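Snap-on lid storage boxes: one latch always pops open. Is it me or the box?

Asked in Storage & Organizing, 2023-10-13
13 people found this question useful

I bought a set of white plastic storage boxes in August to get my craft supplies out of the grocery bags they had been living in. They're the ordinary kind with a snap-on lid and a black latch clip on each side, base slightly see-through, lid solid white. The brand is Grasimach. They weren't expensive, and I'm starting to see how that was managed.

If I close the left latch, the right one is fine. If I then close the right latch, the left one pops open with a little click, like it's been waiting. I can get both shut if I lean on the lid with my forearm, but then the long side bows up in the middle and I can slide a pencil under it. Mostly it's yarn in there, plus a bag of some 500 wooden beads that I would very much like to keep in one place, having already met most of them under the couch.

I've tried two of the boxes and they both do it. The third one closes perfectly, which I find insulting. Same lid, same size, same sticker on the bottom. 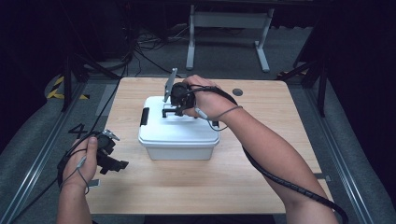 Check whether you've got the lids on the right way around before you blame anything else. A lot of these look symmetrical and aren't. The rim on mine (Palma, same general idea) has a hair more room at one end, and if the lid goes on backwards the clips reach but they're under strain the whole time. Turn it end for end and try again. If that does it, put a dot of marker on the lid and a dot on the base at the same corner and never think about it again.

If turning it doesn't help, swap lids between the good box and the bad ones. You want to find out if the trouble follows the lid or stays with the base. If it follows the lid, the lid is warped. Set it on a table upside down and press the corners one at a time. A flat one sits still and a warped one rocks.

A warped lid can usually be talked around. Run the hot tap over it for a few minutes, hot but not boiling, then lay it on something flat with a towel under it and put books on top overnight. I used a dictionary and two cookbooks I don't cook from. Don't use the oven. I know somebody is going to suggest the oven.

Also, close it in the right order. Push the lid down at all four corners first until it seats, and after that do the latches, both at once, one with each hand. Closing one side all the way and then fighting the other is how you get the popping. And don't fill it to the top. Yarn pushes back more than you'd think, and it has all night to do it.

19 votes

Comment from the asker: Lid was on backwards on one of them. I have a college degree. The other one rocks on the table like you said, so it's under the books now.

Second comment from the asker: Books worked, sort of. It latches on both sides but you have to say something nice to it first. The pencil doesn't go under anymore. Leaving this open in case anyone knows about the clips themselves.

Answer 2

Return them. Get Hekero, the lids are thicker. I've had mine in the garage with 1,000 screws and who knows what else in them and they're fine.

2 votes

Comment: They're also twice the price and the clips are the same.

Comment: The clips are not the same.

Answer 3

On the clips: they're usually hinged on a little bar molded into the rim, and they come off. Pull the clip straight out to open it, keep going past where it feels like it wants to stop, and it unsnaps from the bar. Do it slowly and do it indoors. I did mine on the porch steps and one of them now belongs to the hydrangea.

Once it's off, look at the hook along the inside edge. If there's a thin ridge of leftover plastic on it from the mold, that ridge can be enough to keep it from catching under the lip. Take it down with a nail file. A few strokes, then try it, then a few more. If you file off too much it'll never hold and you'll be back to grocery bags.

If the hook is worn or cracked, swap in a clip from a box you don't use. Left and right are the same part on the Detura boxes I own. I can't swear to Grasimach. Hold two of them back to back before you force anything.

Failing all that, a big rubber band around the whole box. It looks terrible and it has held my Christmas lights for years.

7 votes

Comment: Seconding the nail file. For the beads I'd still put them in a jar inside the box, though. A lid that latches today is no promise about the day you drop it down the stairs.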